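Toltgate Meeting Archive: README

Contents: chat logs, shared-file lists and audio transcripts from online staff meetings at the Abu Hammour and Drevden offices. There are 600 sessions, each with 6 to 17 attendees. Video is not included.

Layout: one folder per session. chat.csv holds one row per message; files.csv lists what was shared; transcript.txt is plain UTF-8. Times are local to the host.

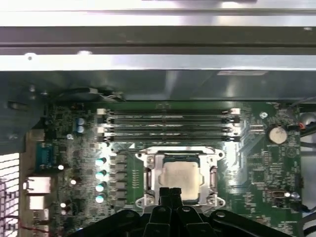
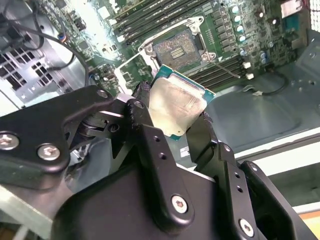
Known gaps: session 1455 has no transcript. Session numbers are not continuous. Private messages were removed before export. Breakout rooms are logged under the parent session, with the room number in column 3.

Loading: read the CSV files with quoting on. Line breaks inside messages are kept. April sessions use the old column order; see columns_old.txt.

Contact: Flandemeo data desk | © Toltgate | Back to top

This site uses cookies. Accept | Settings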